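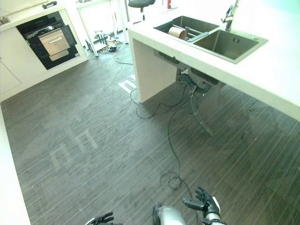
Thaís Siqueira thinks I should close the sink cabinet back in before I do anything else. She wrote under the last post that an open base looks unfinished, and that she had one for a year and got tired of seeing the pipes every time she walked in for coffee. I take the point. I'm still leaving it open for now, and I want to write down my thinking while I remember it.

The sink is a double one, stainless, set under the counter. The left basin is the smaller of the two and the right one is larger. When we moved to Wuralcombe I had only ever lived with single sinks, and I assumed I would use both sides equally. I don't. The small side has turned into the place where the rack lives, and whatever needs setting down for a minute gets set down on the rack. All the washing goes on in the big side. A cookie sheet fits in there at an angle if I push the faucet over to the left first.

The faucet is a tall gooseneck. I had a short one at the old place and could never get a stockpot under it. The tall one splashes more. If I open it all the way I get water on the counter behind the basin, so I open it halfway and wait.

Now the open part. With no doors I can reach the drain fittings and the gray hose without lying on my back. Last October I found a slow drip at one of the joints at the old place, and it had been going long enough to ruin the cabinet floor. I had a stack of paper bags under there and they soaked it all up, so I saw nothing. Here a drip would land on the floor where I'd step in it.

The downside is the floor itself. It's dark wood grain and it shows every crumb and every bit of lint, and with the base open there is more of it to sweep. The broom goes under the sink fine. It does not go well around the cables, and there are too many cables in that corner of the room. I have been meaning to get them up along the wall. I bought a box of clips from Gonley and the adhesive is decent on the painted side, but I haven't tried them on the baseboard yet.

I did get one quote for having the base closed in, from Naltumeck. Two doors, hinges and a toe kick, fitted, for 1276. That seemed fair for the work and still more than I want to spend on something I'm not sure I want. Ng quoted more than 2000 for the same thing with a pull-out bin, so that one is out.

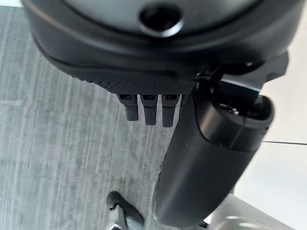

What I may do in the meantime is put up a plain curtain on a tension rod. It would hide the pipes and I could slide it aside to check the joints. My grandmother had one in her kitchen, green check, and she washed it with the dish towels. The rod would need to sit behind the white panel at the end of the counter so it doesn't stick out, and I have to measure for that.

The other job is the storage. With no cabinet under the sink, the dish soap, the scrub brushes and the trash bags need somewhere to go. The low white cabinet over by the oven could take them. It's a few steps from the sink, and I don't mind the walk for trash bags, but I would mind it for soap. So the soap stays on the counter and the rest can move over.

I'll measure for the rod this weekend and put the numbers in the next post. Thaís, if you still have the name of the hinges you used, send it along.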